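July 6, 2024

Continued with the gripper comparison in simulation. Kristof Vermeulen asked me to repeat everything with the new controller from Tallari before we order any hardware, so the numbers from my earlier pages should not be used any more.

**Setup**

- Arm: the Franka model, same base position as before
- Gripper A: the two-finger parallel one, standard finger pads
- Gripper B: Zakow model, wider opening, softer contact settings
- Controller: Tallari, impedance mode; the old Kuipers position controller only for checking
- Clutter on the counter: kitchen set, random placement, a new seed for each block
- 100 attempts in one block, the same list of seeds for both grippers

I lost the first hour on a stupid thing. The contact friction in the Zakow file was given per pad and I had read it as per finger, so gripper B was holding everything like glue. Reinhold Lammers saw it when he looked at the force plot. It is corrected now in the file and I wrote a comment next to the value.

**Block 1, top grasps**

The target is the apple. I chose it because it is round, it rolls away when one finger touches first, and it has neighbors that make the approach difficult. The wrist stays vertical and only the rotation around the vertical axis is free.
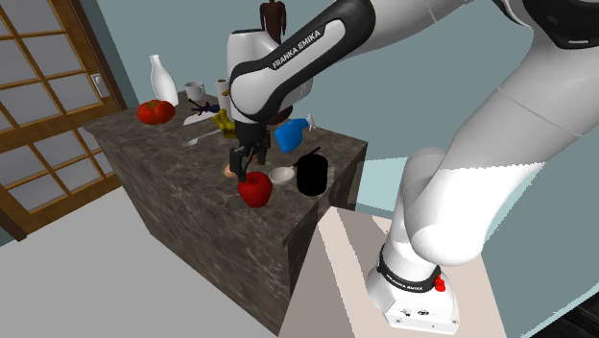
Gripper A failed in 26 of the 100 attempts. In most of these the finger touched something beside the target on the way down, and the controller stopped on the force limit. I think this is correct behavior, but I count it as a failure, as we agreed. Gripper B I could not finish. After three attempts the simulation became unstable when both pads were in contact, and the apple left the counter at a speed that is not physical. Smaller time step helps, but then one block takes too long for this machine.

The log for block 1 has 3,977 lines, and many of them are the same warning about joint damping. I did not look for the source yet. Kristof says he had it also in December and that it was harmless, but he does not remember how he checked this.

**Old controller against new**

I ran a short check with Kuipers on the same seeds. It does not stop on contact, it pushes. The neighbor object moves away and sometimes the grasp succeeds after all, so the success count looks better than it should. If we compare the two controllers in the report, we must also write down how far the other objects were moved. At the moment we don't save this.

**Camera**

The Luvix camera model is still mounted on the wrist in the file but I switched off its output today. All poses come directly from the simulator. Reinhold would like to have the depth noise included, and I agree, but please only after gripper B is stable.

**To do**

- time step: try with a smaller step only during contact
- save object displacement for all non-target objects
- ask Tallari if the force limit is filtered or raw
- repeat block 1 for B, same seeds
- find the damping warning

Seeds and both config files are in the shared folder, under gripper_compare. Please don't change the friction value again without telling me.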